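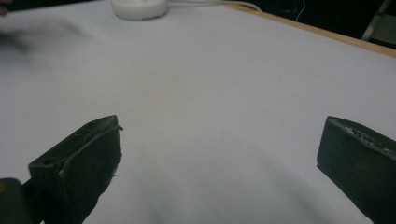

Packing a stuffing box when you've only ever done mechanical seals

2026-08-04

So the pump in the basement of the old dye house finally annoyed me enough to do something about it. It's a Willems end-suction pump, older than I am, and it moves rinse water from the settling tank up to the roof cistern. It has dripped for as long as I've rented the place. A drip is fine, a packed pump is supposed to drip! But by February it was more of a dribble, and by last month I was emptying the catch pan twice a day and the floor around the base plate had gone green.

I came to pumps through my last job, where everything had a mechanical seal. You ordered the cartridge, you slid it on, you set the clips, you went to lunch. Rope packing was something the older guys talked about. I'd never pulled a ring in my life, and I put this off way too long because of it.

Getting the old stuff out

This took most of the day. I had a flexible packing hook from Plekness (the kind with the little corkscrew tip) and the first two rings came out like stale licorice. After that I hit a lantern ring I hadn't expected, and behind it three more rings that had basically turned to charcoal. I picked at those for two hours with the hook, a dental pick and a lot of swearing. If you've got the room to pull the shaft sleeve, pull it. I didn't, the coupling guard is up against a wall, so I did the whole thing lying on my side on a piece of cardboard.

Once the box was clean I ran a fingernail along the sleeve and felt a groove. Not a terrible one. I could see it with a flashlight, just inboard of where the gland sits. The right answer is a new sleeve. Wevel still lists one that fits, but they wanted 8 weeks, and the tank doesn't care about lead times. I polished it with fine emery cloth and told myself I'd do it properly over the winter.

Sizing the packing

Please measure yours. The tag on my pump gave one size and somebody had squeezed in another, probably whatever was on the shelf. You take the bore of the stuffing box, subtract the sleeve diameter, and divide by two. I did it three times because I got two different answers (I was reading the calipers upside down on the first one).

I went with a braided graphite and PTFE packing from Hikari, style 2131, which the counter guy said would forgive a slightly worn sleeve better than the plain stuff. It came on a spool and I have enough left to repack every pump in the county.

Cutting rings

I cut mine on a spare piece of bar the same diameter as the sleeve. Wrap it snug, don't stretch it, then slice across with a very sharp blade. I did butt cuts. There's a whole argument online about butt cuts versus skive cuts and I read far too much of it before deciding that straight across was what I could do neatly. A strip of masking tape where you're going to cut keeps the braid from fuzzing out. Wish I'd known that before ring number one, which looks like a dandelion.

Each ring goes in by itself and gets seated before the next one follows, with the joints staggered a quarter turn. Twist the ring open sideways to get it over the shaft, don't pull it straight apart. And check where your lantern ring ends up! Mine has to line up with the flush port, and I had it one ring too deep the first time, so out it all came again.

Starting it up

Gland nuts finger tight, flush water on, pump on. It leaked like crazy and I nearly reached for the wrench. Every guide I read said to leave it be at first, so I went and made coffee. Then it was one flat of the nut at a time, both sides even, with a good ten minutes in between. It took me 7 rounds to get from a steady stream to something I could live with.

It sits at roughly 100 drops a minute now, which is more than I was hoping for, and I blame the groove. The gland is barely warm to the touch though, and the catch pan lasts two days before I have to carry it out to the drain. I'm going to leave it alone for a couple of weeks and then try one more flat.

Next up is the bearing housing on the same pump, where the lip seal on the coupling side is weeping oil. I've already ordered the seal. I think I've ordered the right one.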